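Chapter 4
The Arm in the Canteen: Sharing a Workplace with Machines

When people hear the word "automation" they usually think of a car plant, with sparks flying and a fence round the whole thing. This chapter starts somewhere much smaller, in the staff canteen at Prillasholm, where 814 people work on one site and nearly all of them want a hot drink at the same time of the morning. I love this case! It has everything in it that we will meet later in bigger and louder places: a dull task done thousands of times, a few people who know that task very well, and a machine that has to learn its manners before it can join in.

Before the change, the canteen team served and cleared 4,000 cups in a working week. Yabsira Wubshet, who ran the morning shift, kept a notebook of everything that slowed her team down, and it is a wonderful document. Making the drinks hardly appears in it. Page after page is about carrying, reaching, wiping and going back for the cup somebody had left at the far end of the counter.

The firm that took on the job, Prurnix, began by building the work in simulation. A simulated kitchen lets you try a reach again and again, and nobody has to mop the floor. Look at how close the fingers have to come to a mug that is nearly full, and think about what your own hand does at that moment - it slows down, and you barely notice.

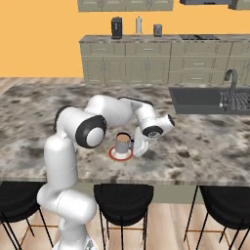

Page last changed: June, by R. Gautier

A mug on a saucer is a harder thing to handle than it sounds. Take hold of the mug and the saucer stays behind. Lift the saucer and the mug may slide. Push a little too early and there is coffee on the marble. Régis Gautier, who planned the reaches for the project (and who looks after these pages), spent his first visit simply watching the morning shift clear up. He came away with 56 small habits he wanted to understand, such as turning a cup by its handle before picking it up. The staff had never thought of these as skills. They are, and writing them down changed how the team talked about its own work.

So what did change for the people? The carrying went down. The talking went up, as the person at the counter now had time to look at whoever was standing there. New tasks turned up too: checking the arm at the start of the shift, stopping it, and deciding when it should be left switched off. Two members of the team asked for training and got it. One asked to move to the bakery side, and we will hear her reasons in section 4.3, for she makes a strong case.

Keep three questions beside you as you read. Who knew how the job was really done? Who was asked? Who can press stop?

4.1 What counts as a task

We begin with the word "task" itself. At Tufa, the laundry we visit in this section, the managers listed "folding" as one task. The people who did the folding listed nine.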